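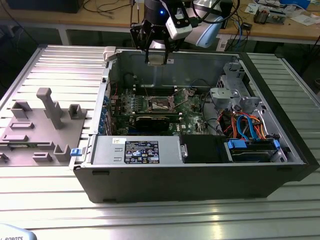

Home Office > Hand-Me-Down Hardware

How to Sell or Give Away an Old Desktop Computer Without Regretting It

Updated May 11, 2019

Every household has one. It sits under the desk in the spare room, or in the closet behind the vacuum, and it has been "going to my nephew" since the nephew was in middle school. He now has a mortgage. The computer is still in the closet.

Getting rid of a desktop takes an afternoon of attention and a few evenings of waiting for progress bars. Most people put it off because they are afraid of two things: losing something they wanted to keep, and handing a stranger their tax returns. Both fears are reasonable. Here is the order I do things in, arrived at by doing them in every other order first.

Before you start

You will need an external drive with more free space than the old computer has files, a keyboard and monitor that still work, a screwdriver, and the password. Find the password first. I once spent a whole evening guessing my own, and it was on a sticky note inside a cookbook.

Step 1: Turn it on and look around

Plug it in and let it boot. If it wants to install 140 updates, you may decline. You are here to look.

Open the obvious folders, then the less obvious ones. Check the desktop, the downloads folder, and any folder called "New Folder" or "Stuff." Photos hide inside old photo programs, which liked to keep their own libraries in places no sane person would visit. Mail programs do the same with mail. If you ever used bookkeeping software, open it and export everything to a format a newer program can read.

Step 2: Copy everything, then check the copy

Do not sort as you go. Sorting is how a two-hour job becomes a month. Copy the whole user folder to the external drive and go eat dinner.

When it finishes, plug the external drive into a different computer and open a handful of files. Not the first handful, either. Go somewhere deep and open a video, a spreadsheet and a picture from a year you care about. My last copy reported 1,212 photos and opened every one I tried, except a folder of shortcuts pointing back to the old machine. Those were worthless, and I was glad to learn it while the originals still existed.

Step 3: Sign out of things

Some music, design and office programs count how many computers you use. Deactivate them from inside the program while you can. Sign out of the browser too, after exporting your bookmarks, and sign out of any cloud storage.

Step 4: Erase the drive

Dragging files to the trash and emptying it does very little. The files mostly stay put until something else gets written on top of them.

For an ordinary spinning hard drive, use an erase tool that overwrites the entire disk. One full pass is plenty for a household. It can run overnight, so start it before bed. Solid-state drives are a different matter and want the "secure erase" command, usually found in the drive maker's own software.

If the drive is dead or you simply don't trust any of this, take it out and keep it. Shut down, unplug the power cord, open the case, and disconnect the two cables at the back of the drive. Some drives are held with screws, others with plastic rails that squeeze and slide. Say in your listing that there is no drive. Buyers of old desktops are used to it.

Step 5: Clean it

Unplugged, outdoors, with a can of air in short bursts. Hold the fan blades still with a finger so they don't spin. Wipe the outside with a damp cloth and peel off whatever the children stuck on it.

Leave the power supply closed. It can hold a charge long after the cord is out, and there is nothing in there you need.

Step 6: Price it, or don't

You paid a lot for this computer. That is a sad and private matter between you and the past. Look up what similar ones have sold for, as opposed to what people are asking. I listed mine, a Jodum tower, at $518 out of loyalty and sold it for $18 and a ride to the hardware store.

If that sounds like too much work for the money, give it away. Schools and thrift shops vary a lot in what they accept, so call before you load the car. Our nearest recycling center, at Ulport, takes towers but charges for old tube monitors, a fact I learned with one in my arms.

Step 7: Send it off complete

Include the power cord. Write down what you know on a piece of paper and tape it to the side: memory, processor, whether there is a drive, anything that makes a noise. Then keep your backup drive somewhere other than the closet, and label it with a date.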